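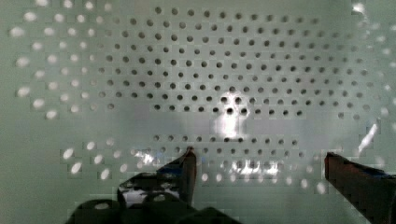

Irén Dudás did not believe in the voice in the wall, and she had told the landlord so twice. A man in Hestham would believe anything if it got him out of paying for a plumber. Still, she had come with her coat on and her bag on her knees, and she sat where he put her and waited. There was nothing to look at but a panel of pale green, punched all over with small round holes, row set against row, some of them dark and some of them bright. She picked a dark one and stared at it. If a dead woman meant to talk, she supposed a hole was as good as a mouth.

"She comes at a quarter past," said Pankaj Agarwal.

"Does she have a bus to catch?"

He let that go. He had charged her 15 pounds, and he had charged Jummai Ogbonna the same the week before, and Jummai had come home to Stindton white as milk, saying the voice knew about her brother. Everybody in Stindton knew about her brother.

At a quarter past there was a sort of hum. Pankaj shut his eyes. Irén kept hers open.

"She says you've lost something," he whispered.

"I'm seventy-one. I've lost most things."

"Something small. A ring."

Irén looked down at her left hand, where the mark still showed from December. Well, he had eyes too.

"Ask her where it is."

The hum went on. It sounded like a fridge.

"She says it's near food."

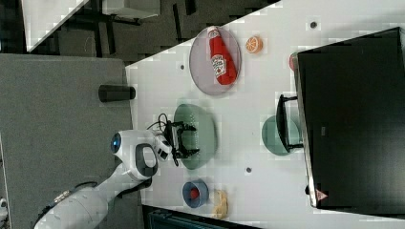 Ketchup on the big plate, a smaller green one below it.

"Near food," said Irén. "In a house. Fancy."

She paid him, all the same, and walked home the long way. She did not look in the flour that night. She did not look in it the next day either. On the third day she tipped the whole bag out over newspaper and went through it with a fork, cross with herself from start to finish, and when the doorbell rang she stayed where she was and went on.

Stories > Short Fiction > The Voice at Hestham

173 shares | 3 comments

Rattana Ruangrit
So was it in the flour or not? I don't mind an open ending but this one felt like a dodge.

Kvido Gajdoš
The fridge line made me laugh. Not sure why she paid him though, she doesn't seem the type.

tulinberg_reader
My aunt would have asked for the 15 pounds back.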